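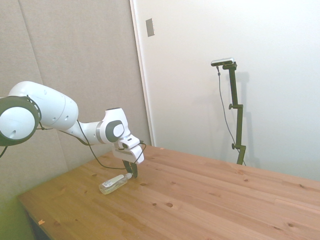

Clear plastic grasping, thread for the new planner branch
posted by knotwood_kp, August 2023

I finally moved our pick stack over to the Momard planner and I am having way too much fun with it, so this is going to be long. The short version is that approach poses are now scored together with the reachability check, and the arm stops picking grasps it can only get to with a horrible elbow flip. The part I want opinions on is transparent stuff. With a clear bottle lying on its side on a pine table, the wood grain comes right through the plastic, and my segmentation happily decides that half the bottle is table. The label and the white cap are the only parts it trusts, so the planner keeps steering the fingers to the cap end. I'd like it to go for the middle. The depth sensor is on a stand behind the table pointed down at the table, and the wrist camera feeds the close-range refinement.

Right now the perception node (I'm calling it Jitwood) fuses 4 depth passes before it hands over a cloud. More passes didn't help. Fewer made the holes worse. Anybody have a trick for filling those in without hallucinating geometry?

tessellate
Congrats on the port! I tried the same branch in the spring and gave up on the config files, so hats off.

On the holes: don't fill them. Treat missing depth as evidence. If the table plane is solid everywhere except one blob where the returns drop out or land below the plane, that blob is your object. Fit a cylinder to the outline and you're most of the way there.

knotwood_kp
Oh, I like that a lot. Does it survive shiny table finish though? Ours has a bit of a sheen and I get dropouts there too.

tessellate
It gets noisier, yes. Mask by color edge first. The label gives you an anchor for the axis.

offset_frame
Going to disagree with both of you. You have a wrist camera, so use it. Missing-depth tricks fall apart the second there are two clear things touching. I'd skip the fixed sensor for anything transparent, move the wrist to 3 views, and do the whole estimate from there. We run it that way with Nouri as the tracker and I wouldn't go back.

knotwood_kp
Fair, but have you looked at what a wrist view gives you up close? I pulled one from the logs, see below. I do love this camera for the last bit of the approach, but it has a lot to deal with. 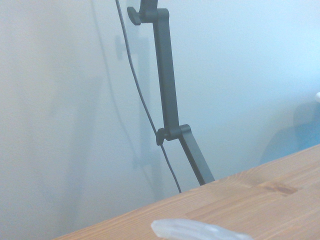
4 min read

Look at how much of that view is the dark stand and its cable against the wall. The only thing near the fingers is a milky, out-of-focus shape down at the bottom, and half of what matters is past the edge of the image. My tracker locked onto the stand. Twice it locked onto the shadow on the wall! Nice strong contrast, I can't blame it.

offset_frame
OK, that's a planning problem though. You're letting the approach planner choose a wrist orientation with no visibility term. Of course it ends up looking at the wall. Add a cost for keeping the target center inside the middle of the image and it will roll the wrist for you.

tessellate
Agree with the visibility cost, still disagree on dropping the fixed sensor. You want something that can't lose the object just because the wrist turned.

mossy_gimbal
Lurker here — we hit the background lock thing at Vustthorpe and the fix was boring. Crop the tracker input to everything on the near side of the table's far edge, using the known plane and the hand-eye calibration. The stand, cable and wall all disappear. It's a few lines if your transforms are good. If they're bad you'll find out fast, because the crop starts eating the table.

knotwood_kp
Boring is great, I'm doing that first. Transforms should be fine, I redid the hand-eye last week. (Famous last words.)

offset_frame
Check your timestamps as well. If the wrist pose and the image come from different clocks, the crop slides around while the arm moves and you'll blame the calibration.

knotwood_kp
Ugh. They do come from different clocks.

OK, plan: plane crop, then the visibility cost in Momard, then tessellate's missing-depth blob as the starting guess, with the wrist views refining it. If the blob and the wrist estimate disagree, it backs off and looks again before closing the fingers. I'll put the cost function on a branch once it's readable, probably in September.

tessellate
Please log the disagreements between the two estimates! That's the data I'd want to see.

mossy_gimbal
Seconded. And which weight are you starting with for the visibility term? Ours was tiny and it still dominated everything near the joint limits.

knotwood_kp
Haven't picked one. Starting tiny then, and I'll post the plots.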